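Hutau Two-Arm Gripper Comparison, data card

Summary

This card is for the simulated part of the Hutau set. We wanted to compare two finger settings and three camera positions before we spend time on the real bench in Mestbridge. Two robot arms work at one table with white mechanical parts on it: gears, a large disc with a hub, and some smaller pieces. All images are rendered in simulation and look almost fully gray, apart from small blue marks on the arms in some wrist views.

The set has 234 episodes and takes 70 GB on disk. Please read the part on known problems before you train on it.

Wrist camera

Each arm has one camera behind the fingers. Both fingertips stay in view, so the opening between them can be measured directly from the image. In many views the other arm is visible too, and it can hide the hub of the large disc. 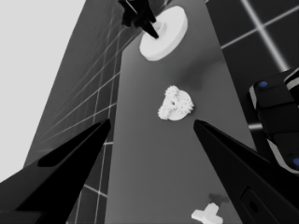 Overview camera

The overview camera is the better one for checking where the parts lie. It sees most of the table, but an arm that comes from the side can cover one edge of it. Small parts become only a few pixels wide, and the teeth of the gears are difficult to separate from their shadow. For a small part held in the gripper, as with the white cube in the next view, we recommend the full resolution.
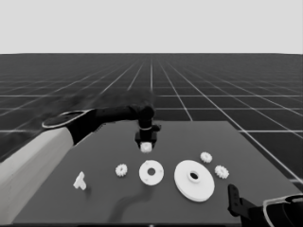
Reading time: 3 min

Finger settings

Setting A is the default from the Nwosu controller. Setting B closes more slowly and has a softer stop. The finger shape is the same in both. We did not change the friction values between the settings, so a difference in the results comes from the controller alone.

Open fingers are labeled "open" only when nothing is between them. An arm that waits with open fingers over the table gets the same label as an arm that is approaching, and this is a weak point of our labels.
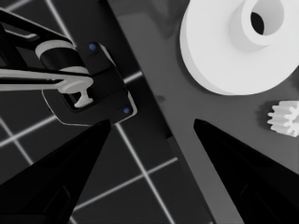

Wrist view, fingers open. The other arm is at upper left with a white T-shaped end piece at its gripper.

Known problems

- The two arms are not synchronized exactly. The right one can be late by 6 frames.
- Shadows are soft and sometimes look like a small part to the detector.
- When parts overlap, the mask of the lower part is not complete. Gears on the ring are the usual case.
- Episodes recorded before December use the old names of the joints.

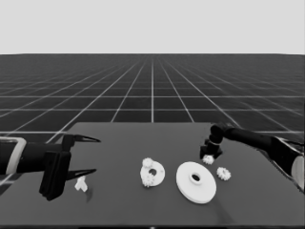
Overview with both arms. Two gears overlap the ring; a third is under the right gripper.

Contact

Isauro Palacios keeps the files. Questions about the controller can go to Ladi Ogundipe.

Comments

ader_bench: Is the camera calibration included, or must I compute it again?

Isauro Palacios: It is included, in the folder "calib". One file for each camera.

mk_lee: I count 1,817 label files after unpacking. Is it correct?

Ladi Ogundipe: Yes, this is the full number. Thank you for checking.

ader_bench: Setting B drops the small gear often for me. Same for anybody else?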